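How to Budget for a Home Robot Before You Buy the Robot

Planning the money side of a robot project is more fun than it sounds, I promise! When we started the Ideck tidy-up project I wanted to go straight to picking an arm. Instead we spent all of May in simulation, driving a virtual robot around furnished rooms, and that changed our shopping list completely.

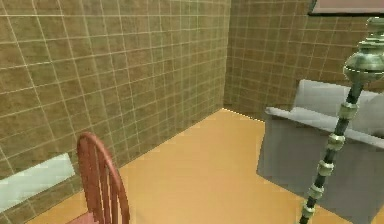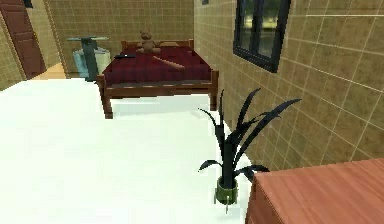 Simulated rooms like these cost us almost nothing to try again.

Khrystyna Fedoruk thinks I have the order wrong. She wrote that a small team should get a price for the service contract first, even before the simulation work, and that she would happily give up a nicer arm for a guaranteed spare within a week.

She has a point, so I've moved service up the list. Now for the steps.

Step 1. Write down the jobs. Use plain verbs: fetch, lift, put back. We ended up with 9 jobs and crossed out the ones that needed two arms (painful, but it saved a fortune).

Step 2. Test reach and floor space in simulation. Put in the bulky stuff - armchairs, beds, plants, anything tall and thin that a base could clip. Measure the narrowest gap your robot has to use and send that number to every supplier. Ours was 76 centimeters, and two of the bases we loved were too wide once you added clearance.

Step 3. Ask for quotes in the same format. We sent one page to Illton and one to Zinchenko, with the same line items in the same order: base, arm, gripper, cameras, charger, shipping, training, service. Comparing them took one evening!

Step 4. Set aside money for the boring parts. I keep $2,000 for cables, mounts, spare fingertips and a decent emergency stop. You will spend it.

Step 5. Rent before you commit. Our Drodville workshop took a base on a 6-week rental, and the fee came off the purchase price when we went ahead. Get that in writing.

Step 6. Go back to the simulator with the exact model you plan to order and run your job list again. If a job fails there, fix the plan while it's still only a spreadsheet.

My quote template has a blank column for service response time now. Fill it in before you sign anything.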